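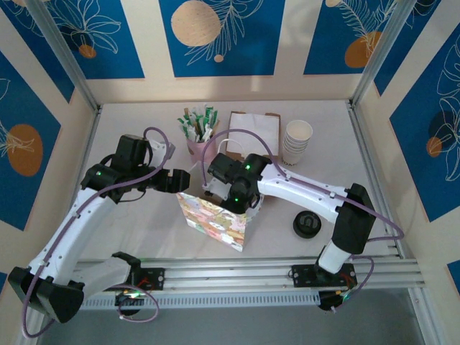

紙袋が有料になるなら家から持ってくるだけのことだが、雨の日に破れるような袋に金を払うのは納得がいかない、とマレー・トゥヒワイさんは話す。ブルスムのドネリー通り商店会は2023年5月26日、加盟店で客に渡している紙袋を8月から有料にすると発表した。対象は249店で、衣料品店、菓子店、書店、雑貨店のほか、通りの南側にある食料品店も含まれる。

ドネリー通りでは、レジ袋の無料配布をやめた際に多くの店が紙袋に切り替えた。当時は客離れを心配する声が強く、紙袋は無料のまま残された。その後、紙の仕入れ値と運賃が上がり、小さな店ほど負担が重くなっていた。商店会によると、菓子店の中には袋代が包装費の半分を占めるようになった店もあるという。

値段は店ごとに決める。商店会は大、中、小の大きさ別に目安を示すが、従わない店に罰則はない。売り上げの扱いも店に任せ、商店会への納付は求めない。有料にする袋は持ち手の付いたものに限り、パンや総菜を直接入れる薄い袋、薬局の薬袋、書店が本にかける紙のカバーは従来どおり無料とする。贈答用の包装に付ける袋については意見が分かれ、当面は各店の判断とした。

商店会は今春、買い物客を対象に紙袋についてのアンケートを行い、2,000人を超える回答を得た。有料化に「賛成」または「やむを得ない」とした人が過半数だった一方、自由記入欄には袋の質への不満が目立った。持ち手がすぐに取れる、底が浅くて瓶が立たない、店の名前が大きすぎて二度使う気にならない、といった内容である。受け取った紙袋をどうしているかという質問では、家にためてあるという答えが最も多く、古紙回収に出す、ごみ袋代わりに使うという答えが続いた。

こうした声を受け、商店会は共通の紙袋を新たに用意する。製造は包装資材メーカーのヴェンスカが請け負い、底を二重にして持ち手をねじり紙に変える。店名は入れず、側面に通りの名前だけを小さく印刷する。色は店が選べるようにし、無地の薄茶のほかに柄入りも作る。共通袋を使うかどうかは自由で、手持ちの袋が残っている店はそれを使い切ってから切り替えてもよい。

悩ましいのは在庫である。ある靴店では昨年、単価を下げるためにまとめて発注した袋が倉庫に2,000枚残っている。店主は「古い袋にも値段を付けるのは気が引ける。残りは夏までに配ってしまいたい」と話した。菓子店の店主は、箱を平らに入れられる幅広の袋が共通袋の寸法表にないことを挙げ、追加を求めている。商店会は、要望の多い寸法があれば秋以降に検討するとしている。

食料品店の反応は比較的落ち着いている。常連客の多くがすでに買い物かごや布袋を持参しており、影響は小さいとみる店が多い。反対に、観光客の多い通りの北側では、会計のたびに説明が必要になることを心配する声がある。商店会はレジ横に置く案内板を数種類の言語で作り、7月中に各店へ届ける予定だ。

隣町のスクキネでは、先に同じ取り組みを始めている。スクキネの商店会によると、紙袋の使用枚数は開始後の半年で大きく減ったが、袋を断った客が商品を抱えたまま次の店に入り、会計済みかどうかの確認に手間取る例があった。現在はレシートを見えるところに留める小さなシールを各店が用意している。ドネリー通りでもこのシールを取り入れるかどうか、6月の会合で話し合う。

家に余っている紙袋の回収も始める。通りの中ほどにある案内所の入り口に棚を置き、汚れや破れのない袋を持ち込めるようにする。袋を忘れた人は棚から自由に持っていってよい。内側に防水加工のある袋や、においの付いた袋は受け付けない。棚は案内所の開いている時間だけ使え、定休日の水曜日は利用できない。

客の受け止めはさまざまだ。孫の服を買いに来た女性は、贈り物を入れる袋だけはきれいなものが欲しいので、払ってでも買うと話した。通勤の途中に立ち寄るという男性は、会計の前に聞いてくれれば要らないと言えるのに、いつの間にか入れられていることが多いと振り返った。商店会は有料化に合わせ、会計の前に袋が必要かどうかを尋ねるよう各店に呼びかける。

加盟店向けの説明会は6月に2回開かれる。会場は案内所の2階で、共通袋の見本を手に取ることができる。申し込みは不要。ヴェンスカへの初回の発注は6月末に締め切り、7月下旬から順次配送される。

読了時間:4分

最近の記事
・ドネリー通り南側の歩道工事、夜間に実施
・ブルスム中央図書館、返却口を移設
・スクキネの朝市、夏の開始時間を繰り上げ
・古紙回収の曜日変更、地区別の一覧
・駅前駐輪場の定期利用、受け付け始まる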